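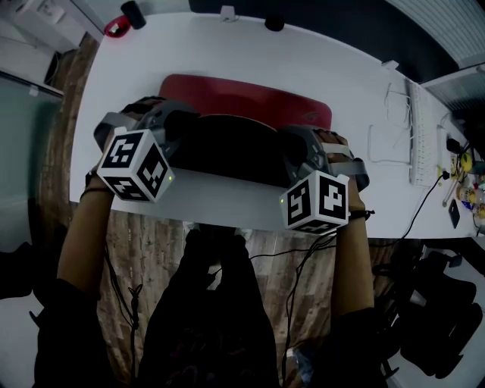

Head view plus hand-held grippers: does the marker cube still earn its place?

Posted in: Learning from demonstration > Methods

marrowfat_lane
Good evening all, and apologies in advance for the length, I've had a pot of tea and nobody in the house wants to hear about this any more.

We've been collecting two-handed demonstrations with a pair of hand-held grippers, one per hand, a marker cube on top of each, and a camera up at head height looking down at the desk. The person does the job with the grippers and the policy learns from the recordings. Nothing new there, plenty of you do the same. What I wanted to share is a comparison we finished in December, which has caused a fair bit of grumbling over lunch.

We had 740 demonstrations of one task: take hold of an object at both ends, lift it, turn it round and put it back down on the desk. We trained one policy with hand poses taken from the cubes, and another with poses estimated from the head view and gripper motion sensors, the cubes painted out of the training pictures. Then we ran 50 trials of each on the arms. Cubes gave us 41 clean ones. No cubes gave us 38. I had been quite sure the gap would be much bigger, and I'd said so out loud in front of people, so there we are.

Happy to answer anything, and I really would like to be told where we've gone wrong.

tinpot_kinematics
Lovely write-up, thank you. My worry is that 41 against 38 out of 50 is no difference at all. You could run the same policy twice and see that. I wouldn't tell anyone the cubes don't matter on the strength of it, and I wouldn't tell anyone they do either.

marrowfat_lane
Quite right, and I should have said so. I'm not claiming they're equal, only that I expected something like 41 against 20 and didn't get it.

osier_beds
Can I ask how often a cube gets lost from view? With ours (we use the Wenetti tags, printed rather small) the trouble starts when people roll their wrists outwards, and then the tracker fills in something silly and the hand leaps across the desk. If your people are working straight in front of themselves with the cubes facing up, you're looking at the kindest possible case for cubes, and they still only won by three.

marrowfat_lane
Good question and a slightly embarrassing answer. The turning part is where we lose them. In 71 of the demonstrations at least one cube dropped out for longer than half a second. We kept those in, smoothed over, for both policies. Kyriaki thinks we ought to have thrown them away and I'm coming round to her way of thinking.

Kyriaki Sotiropoulos
Since I've been mentioned! Yes, I would throw them out, or at the very least train a third policy without them. Smoothing makes the hands glide through the turn in a way no person moves, and the policy picks it up beautifully. If you watch the failures side by side (I did, with a biscuit) most are a late close on the second hand just after the turn. I also don't think painting out the cubes is the same as never having had them. People hold their wrists a certain way when there's a box on top of their hands, and that habit is in the data however carefully you paint.

osier_beds
Oh, that last point is a very good one. We saw something similar with cables. People on a wired pair make smaller movements, and they don't notice they're doing it.

hobbin
I'm going to disagree with nearly everybody, sorry. The number that matters is setup time. With cubes you calibrate the camera and get going. Without them you are trusting motion sensors that drift, and a head that nods about while its owner is thinking. I tried the cube-free way on the Orkari set, 4,000 short clips, and spent longer mending poses than it had taken to record the things. Three trials in 50 is neither here nor there, but my evenings are.

tinpot_kinematics
hobbin, was that with the head camera pose solved together with the hands, or separately? Separately is miserable. Together is much less so, especially with a desk edge in view to hold on to.

hobbin
Separately. All right, I'll grant you that one. I still like my cubes.

marrowfat_lane
This has been so useful, thank you. The plan now is a third policy without the 71, and more trials for all three, with the starting positions drawn up beforehand and shared between them. Kyriaki would also like a small batch recorded with the cubes taken off altogether, to see whether the wrists change, and I've promised to be one of the people recorded. I'll post the numbers in this thread when we have them.

osier_beds
Please do post the failures as well as the totals. The late close on the second hand sounds awfully familiar and I'd like to compare it with ours.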